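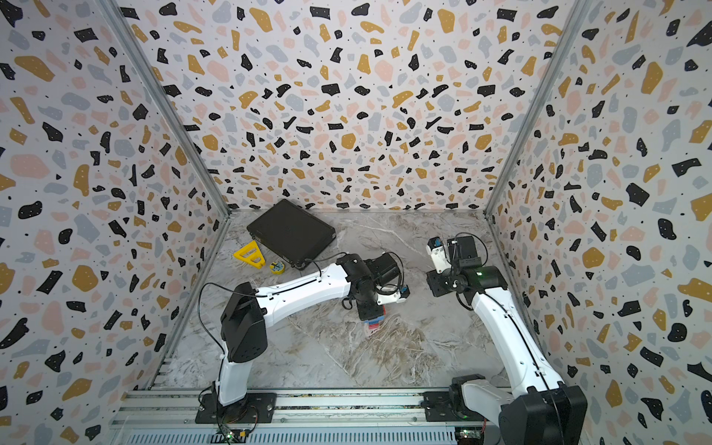
Page last changed: Sunday, April 3, 2022

Operators wanted, two-arm demo collection (part time, paid)

Wetorach is looking for 6 people to drive our arms and record examples for the Sendura learning project. Start as soon as you can. Runs through December, maybe longer.

What you'd do: sit at the station, steer both arms through short desk-type tasks, save the good runs, toss the bad ones. Blocks, a laptop, a tape measure, that kind of thing. Objects get moved between runs so the model doesn't just memorize one layout. Target is 300 saved runs per person over the whole contract. Slow at first is fine, everyone is slow at first.

Each arm has its own wrist camera and both feeds get saved with the run, so please watch where the wrists are pointing and not only the grippers. If a cable snags, stop. Don't try to shake it loose.

Hours: 20 a week, mornings or afternoons, pick one and stick to it. Breaks are paid. On site only, sorry, no remote driving for now. We're on the upper floor of the Sakalauskas building, elevator works most days.

You need:
- steady hands and some patience, the same task over and over
- ok with sitting for long stretches
- can write a short plain note on what went wrong in a run ("dropped red block, left arm") 
- 18 or older, allowed to work in the US

No coding. No degree. Gaming, sewing, crane work, dental lab, model building all welcome, put it in your message. Left handed people please apply too, we have very few left handed runs.

Training is 2 days, paid at the full rate. Hamidreza Daneshvar runs it and will also be your contact for scheduling. After that you do a short trial on block stacking and we both decide wether it's a fit.

What we keep: arm positions, gripper open/close, video from the cameras at the station. Your name stays out of the data, runs are filed under an operator number. You'll sign a form about this before the first session. Read it, ask if somthing is unclear.

Contracts and pay go through Gronutska, our staffing partner. Hourly rate is on their listing.

To apply: short message to Rasa Raudsepp through the contact form, subject line "arms". Say which half of the day you want and when you could start. No resume needed. She answers in the order they come in.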